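Student robot takes the back lane at walking pace, mostly

DOLTARI – The fastest thing on the service lane behind Doltari Technical College one afternoon in July was a bicycle. The second fastest was a man with a cup of tea. Third, and closing, was Pukar, a four-wheeled delivery robot built by the college's robotics club and intended to carry printed exam papers, lunch boxes and lab glassware between the engineering block and the library annex.

Pukar has so far carried a brick. The club considers this a fair stand-in for lunch.

The run was the last practice before the Takby Campus Rover Trial, in which student teams send an unattended vehicle along a course of 295 meters with no lane markings, no painted targets and no one walking alongside offering encouragement. Teams have 30 minutes to finish. They may restart the vehicle 4 times, after which the judges thank them and ask them to move it.

"Last year we used all the restarts before the first tree," said Ha-neul Cha, the club's captain and a third-year student in mechanical engineering. "This year we're past the trees. We have new problems, and I like them better."

The old problem was shade. Last year's machine, called Choo after the noise its gearbox made, steered by looking for the edges of the pavement and took a strong dislike to shadows, which it treated as walls. It would stop in front of one and wait for it to leave. On a sunny morning this could take until lunch.

Pukar uses the same kind of camera but a different approach. Its software sorts what it sees into places it can drive and places it can't, and then steers for the middle of the first kind. To teach it the difference, club members spent much of the spring labeling pictures of the college's own lanes by hand, a job that Si-woo Maeng, a first-year student, described as "coloring in, but with arguments."

Most of the arguments were over puddles. Some members held that a puddle was road with water on it. Others pointed out that a drain is also, from a certain angle, a puddle, and that the robot had already made that mistake once. The drain party won after the robot made it again.

Getting Pukar out of a drain requires two people, a strap and a change of shoes. The club keeps a record of these events on the workshop whiteboard under the heading "Swimming."

Emilian Vasiliu, who teaches control systems and serves as the club's faculty adviser, said he had offered to have the drive software tested in simulation for another term. The students voted to go outside.

"In the simulator it is excellent," Vasiliu said. "In the simulator there are no leaves."

Leaves have been a theme. So have cracks. For two weeks Pukar followed the joints in the concrete as though they had been put there for its convenience, drifting off at a slant toward whatever was at the end of them. The team fixed that by adding several hundred more pictures of joints to the training set and, Cha said, by speaking to the robot sharply, which was not recorded as a software change.

The other trouble is vibration. The camera sits on a short mast that shakes when the wheels meet rough concrete, and a shaking camera hands the software a smeared road to think about. Soon-im Geum, who builds the club's frames, has redesigned the mount twice this year. The current version has rubber pads cut from an old doormat. It replaced a machined aluminum bracket that took a month to make and performed slightly worse.

"I don't want to talk about the bracket," Geum said. 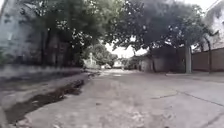 The tree-lined lane, with the open drain along its left side.

On the practice day, Pukar completed the lane on its third attempt. The first ended when the battery connector came loose. The second ended when it declined to pass a parked scooter and sat behind it, indicator blinking, like a driver with nowhere to be. The rider eventually came back and moved it, and the club debated whether that counted as a human intervention. It did.

The third run was clean. Pukar kept to its side, paused once for reasons it did not share and rolled up to the tape at the far end with its brick still on board. Members cheered. A security guard, Balakrishnan Namboodiri, who has watched the project from his post since the days of Choo, was asked for his assessment.

"It is slower than me," he said. "But I stop for tea."

The club has 61 members on paper. Attendance is higher before a competition and much higher when there is food. The work on Pukar has been done by a small group who hold keys to the workshop and have, according to Vasiliu, begun to keep a rice cooker there. He has asked them to keep it off the soldering bench.

Before the trial, the team plans to retrain the software with pictures taken in rain and in the early evening, when the lane under the trees gets dark and Pukar gets cautious. It also hopes to raise the top speed, which is currently set low out of respect for the drain.

If the robot does well, the college library has said it will consider letting it carry real documents over a trial period, starting with overdue notices. Maeng said the team was honored and would be adding a lid.

Choo, meanwhile, has been retired to a shelf by the workshop door. It still works, Cha said, as long as the lights are off.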